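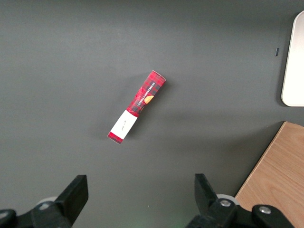 Covadonga Arrieta는 임시보호 첫 주의 기록만으로 개의 성격을 판단하는 것은 이르다고 했다. 보호소에서 나온 개는 며칠 동안 잠만 자기도 하고 반대로 한숨도 못 자기도 하는데, 어느 쪽이든 석 주쯤 지나면 다른 개처럼 보인다는 것이다. 면담에 응한 다른 보호자들도 표현은 달랐으나 비슷한 말을 했다. 이 절에서는 그 말이 일지 기록과 어느 정도 맞는지를 살핀다.

읽는 시간 6분

4.2 임시보호 초기의 행동 변화와 보호자 일지

분석 대상은 Climcombe 보호소에서 성견을 데려간 임시보호 가정 40곳이다. 한 가정이 한 마리를 맡았고, 보호 기간이 넉 주를 넘긴 경우만 포함하였다. 강아지와 수유 중인 어미 개는 급식 간격과 수면 양상이 달라 제외하였다. 보호자는 정해진 양식에 따라 일지를 썼으며, 빠진 항목이 절반을 넘는 기록을 뺀 뒤 768건이 남았다. 일지는 식사, 배변, 수면, 산책, 사람에 대한 반응, 혼자 있을 때의 반응으로 나뉘고 맨 아래에 자유 기술란이 있다.

행동 안정도는 100점 만점의 척도로 환산하였다. 채점은 Benito Marín과 Visitación Pacheco가 서로의 점수를 모르는 상태에서 각각 진행하였고, 차이가 큰 기록은 함께 다시 읽고 합의하였다. 합의가 필요했던 기록은 대부분 자유 기술란이 길고 항목란은 비어 있는 것들이었다. "오늘은 괜찮았다"와 같이 짧게만 적힌 날은 점수를 매기지 않고 결측으로 처리하였다.

첫 주의 점수는 가정마다 편차가 컸다. 같은 개의 점수도 하루 사이에 크게 오르내렸으며, 특히 이틀째와 사흘째가 불규칙했다. 둘째 주부터는 식사와 배변 항목이 먼저 안정되었고 수면이 그 뒤를 따랐다. 혼자 있을 때의 반응은 가장 늦게 바뀌었고, 넷째 주까지도 뚜렷한 변화가 없는 개가 있었다. 점수가 80점을 넘은 날이 사흘 이상 이어지면 안정 상태에 든 것으로 보았는데, 이 기준에 이른 시점은 나이 든 개가 어린 성견보다 늦지 않았다. 보호소 상담에서 노령견은 적응이 느리다고 안내해 온 것과는 어긋나는 결과이다. 다만 노령견을 맡은 가정에는 임시보호 경험이 있는 보호자가 많았으므로, 나이의 영향과 보호자 경험의 영향을 이 자료에서 분리하기는 어렵다.

식사 항목에서는 사료 외의 음식에 관한 기재가 예상보다 잦았다. 보호소의 안내문은 사료와 지정된 간식만 주도록 하고 있으나, 자유 기술란에는 삶은 닭고기, 식빵 조각, 과자가 되풀이해서 나온다. 보호자가 일부러 준 경우와 개가 스스로 꺼내 먹은 경우가 섞여 있다. 탁자에 놓인 상자 과자는 뒤의 경우에 자주 언급되었다(그림 1).

그림 1. 탁자 위의 바닐라 쇼트브레드 상자.

버터와 설탕이 많은 과자를 먹은 다음 날에는 무른 변이 기재된 경우가 있었지만, 환경이 바뀐 직후에는 그런 음식을 먹지 않은 개에게서도 무른 변이 흔하다. 따라서 배변 점수에서 음식의 영향을 따로 추정하지 않았다. 초콜릿이나 건포도를 먹은 것으로 기재된 사례는 보호소 수의 담당에게 바로 연락하도록 되어 있었고, 해당 일지는 행동 분석에서 뺐다.

산책 항목은 해석에 주의가 필요하다. 보호자들은 산책을 나간 날에는 길게 쓰고 나가지 않은 날에는 칸을 비우는 경향이 있었다. 조사 초반인 3월에는 비가 잦아 빈칸이 더 많았다. Ezequiel Toledo는 면담에서 비 오는 날에는 현관 앞까지만 나갔다 들어왔는데 그것을 산책으로 적어야 할지 몰랐다고 말했다. 이후 양식에 '현관 또는 마당'이라는 칸을 추가하였으나, 이미 제출된 기록은 고치지 않았다.

사람에 대한 반응은 낯선 방문객이 있던 날과 없던 날로 나누어 보았다. 방문객이 있던 날의 점수는 첫 주에 낮았고 셋째 주에는 차이가 줄었다. 숨는 행동은 줄어드는 반면 짖는 행동은 오히려 늘어난 개도 있었다. 보호자는 이를 나빠진 것으로 적는 일이 많았으나, 채점자들은 개가 집을 자기 공간으로 여기기 시작하면서 나타날 수 있는 변화로 보고 감점을 작게 하였다. 이 판단에는 이견이 있을 수 있으며, 감점 폭을 달리한 계산 결과를 부록에 실었다. 감점을 크게 하면 안정 시점이 늦어지지만 항목 사이의 순서는 달라지지 않는다.

입양 상담에 이 일지를 쓰는 방식도 가정마다 달랐다. 일부 보호자는 입양 희망자에게 일지를 그대로 보여 주었고, 일부는 말로만 전했다. Gus Pettigrew는 첫 주의 나쁜 기록을 먼저 읽은 희망자가 면회를 취소한 적이 있어 그 뒤로는 최근 기록부터 보여 준다고 했다. 최근 기록만 보여 주면 입양 직후 다시 나타날 수 있는 초기 반응을 희망자가 예상하지 못할 우려가 있다. 두 시기의 기록을 나란히 놓고 설명하는 쪽이 적절해 보이지만, 그 효과는 이번 조사에서 확인하지 않았다.

보호소로 되돌아온 개의 기록은 4.3절에서 따로 다룬다. 임시보호 도중 다른 가정으로 옮긴 개는 옮긴 날을 새로운 첫날로 계산하였다.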